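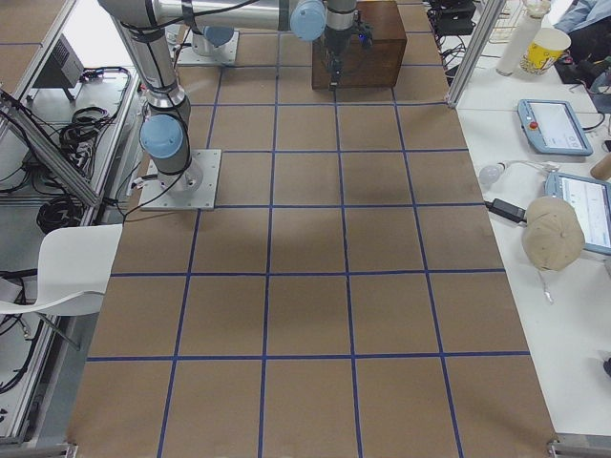
ok so I have finished 25 books this year and I have opinions. Thread, because it's New Year's Eve and I'm staying in with soup

Best thing I read was a battered paperback history of the Duvberg salt road. 389 pages, and I read most of it on the Pastbridge bus with my mittens on. Missed my stop 3 times!!

Worst: the big lighthouse novel everybody was passing around in August. Two sisters, one secret, and you can guess the secret from the cover. I finished it out of spite

I gave up on a few too. My rule used to be that I had to finish everything (see lighthouse) but now I get to page 50 and ask if I'd be sad to leave it on a bench. Most of them, no

Shoutout to the used bookstore in Cludley -- the one with the stairs that go the wrong way -- where I got a whole bag of old mysteries for less than lunch. Still working through the bag. So far the doctor did it twice

Somebody asked if audiobooks count. Yes! I listened to a long one about the digs at Gezer while painting the bathroom and now I can't look at that wall without thinking of pottery

Plan for next year is fewer new releases, more library holds, and finally that 1000 page family saga my aunt keeps mailing me reminders about. She has mailed me four postcards. It's on the nightstand, I promise

Tell me the one book you'd make me read. Short ones go to the top of the pile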